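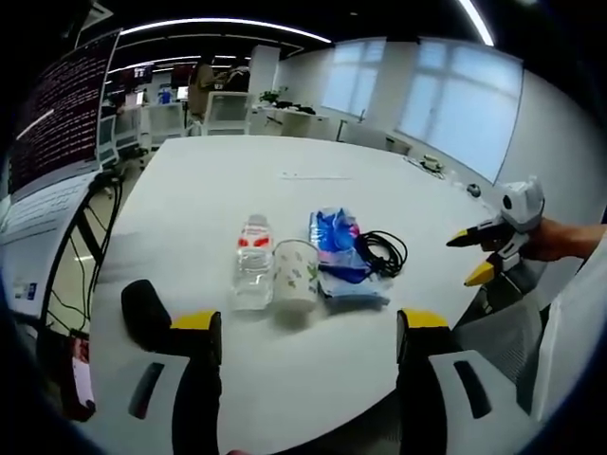

Figure 3. Two hand-held grippers at the round table, seen from the camera on one of them. Bottle, paper cup, plastic bag and cable are grouped close together.

4.2 Collecting the clutter demos

OK, so this is the part I had the most fun with! We wanted Sketeo to learn from messy tabletops, so Alaric Crenshaw and I gathered 382 demonstrations with the hand-held grippers (no robot arm needed at this stage). Look at how the black cable in Figure 3 tangles over the crumpled bag. I love that kind of overlap, and our older policy, Milteo, hated it. Of the 382 demos we dropped 39 where tracking was lost, mostly when one gripper blocked the other's view, and trained on the rest.

We then ran 153 test trials per policy with the same four kinds of items. Cups and bottles went fine for both. Cables were still a pain, and I'd guess our pose labels are partly to blame – more on that in Section 5, where we redo the labels and train again from scratch.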